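Last update: 23 Feb 2023

# Questions about household robots

We at Brekberg test chore software for robot arms. Visitors of our page often ask the same things, so we answer them here.

## Can a robot clean up my kitchen today?

Not a whole kitchen. It can do single tasks, if the objects are known to it and somebody has prepared the room. In December we ran 323 attempts of "pick up one thing and put it away", and 87 of them failed.

## Do you test in a real kitchen?

First we use simulation. Our program Wivovton loads a countertop with mixed things on it, and the arm must take the right one. We can repeat the same task 2000 times without buying new groceries.

The gripper has the paper towel roll between its fingers, with a red book standing behind it and a cabbage on the same marble counter. A roll is soft, so the force must be chosen with care. 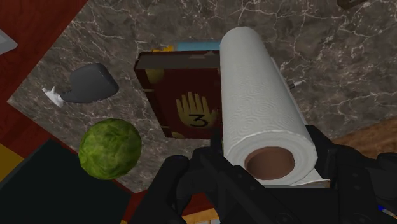 ## Which chores are the most difficult?

Folding clothes, and everything with thin plastic bags. Wiping a table is easier, but the robot does not know well when the table is clean.

## Is it better in a workshop?

Yes, in general. At Younis, a small shop that packs door handles, the parts come always in the same tray. Four stations there work with our software. A person still fills the trays.

## Can I buy the Brollari arm for my home?

No. We sell it only to workshops and schools.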